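Utandale tableware rule sets limits on surface wear

Utandale will apply a single wear standard to plates and bowls used in its public canteens starting in October. The standard covers glazed and molded tableware and replaces three separate purchasing rules.

Under the new text, a plate must pass 300 wash cycles with no visible loss of glaze at the rim. Samples are then checked for staining with tomato sauce, left in contact with the surface for 35 minutes at room temperature. Suppliers must submit 100 pieces per product line.
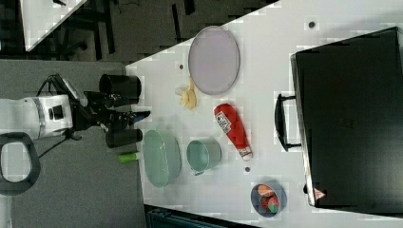
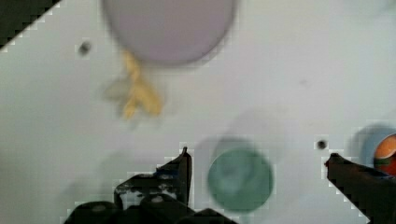 Pale purple tones on a white tabletop. Color change is scored against an untreated piece.

Colored ware is the harder case, according to Pirjo Pesonen, who drafted the test method. Light shades show staining early — dark shades hide it but tend to show knife marks.

Two suppliers, Otix and Insaurralde, have filed samples. A third, Clutulen, has asked for a longer transition period for stock already in storage. Albane Ferrand, who handles purchasing for the canteens, said existing plates can stay in use until they are chipped or cracked.

Results will be posted by product line, with failed lines eligible for one retest.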